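Kitchen and Glassware Walk-Through, Mimemia Guest House
Checklist with comments, February round
Inspected by Kam-wah Pan

This covers the main kitchen, the breakfast room and the glass storage on the ground floor. Items are marked OK, FIX or WATCH. Comments are mine unless noted. FIX items should be closed before the next round.

1. Floors and walkways
Floor clean and free of standing water at the sinks - OK
Mats flat, no curled edges - FIX. The mat in front of the dishwasher has lifted at one corner. Replace it. Tape was tried last round and came off.
Path to the back door clear - OK
Step into the breakfast room marked - WATCH. The yellow strip is worn down in the center but can still be seen.

2. Fire and exits
Extinguisher in place, pin in, gauge in the green - OK
Fire blanket within reach of the stove but not above it - OK
Exit sign lit - OK
Back door opens fully from inside without a key - FIX. It opens, but you have to push hard. The bottom of the door is rubbing on the sill.

3. Electrical
Outlets near sinks trip on test - OK
No cords running across the prep area - WATCH. The toaster cord reaches, but only just. Move the toaster one outlet over.
Covers on all switches and outlets - FIX. Cracked cover behind the Tedesco mixer.

4. Glass storage and drying
Stemware is where most of our small cuts come from, so this section is longer than it was. Hanging racks should stand on a flat surface, back from the edge, and should not tip when a single glass is put on one side. Load them evenly. Press down lightly on each arm and look for movement where it joins the center rod.
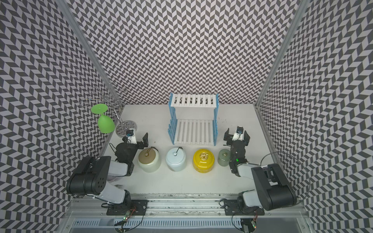

Check rims and feet for chips by eye first, then under a good light. Do not run a bare finger around a rim. Chipped glass goes in the marked bin, wrapped in paper, and never in the regular trash.

Racks stable when loaded on one side - OK
Rack arms tight - WATCH. One arm in the breakfast room turns a little.
No chipped stemware in service - FIX. Found 6 with chips, all pulled.
Shelf load under the posted limit - OK
Broken glass kit complete - FIX. Dustpan is there, gloves are missing.

5. Hot water and cleaning products
Dishwasher reaches its set temperature - OK
Spray bottles labeled - FIX. Two under the sink have no label. Emptied and thrown out.
Cleaning products stored away from food - OK
Safety sheets in the binder - WATCH. The sheet for the Flernora descaler is an old one. Yolotzin Aguirre has asked for the new copy.

6. First aid
Kit on the wall and sealed - OK
Bandages in more than one size - OK
Burn gel in date - FIX. Expired. Order two.

Next round: same rooms, plus the laundry. Start at 6 in the morning, before breakfast service.

Comments (3)

Yolotzin Aguirre
New descaler sheet is in the binder. Gloves are on order. Did the shelf limit sign get moved? I could only find the one by the pantry.

Kam-wah Pan
It's on the side of the unit now - the front was getting covered by towels.

Dory
Back door has been planed and opens fine.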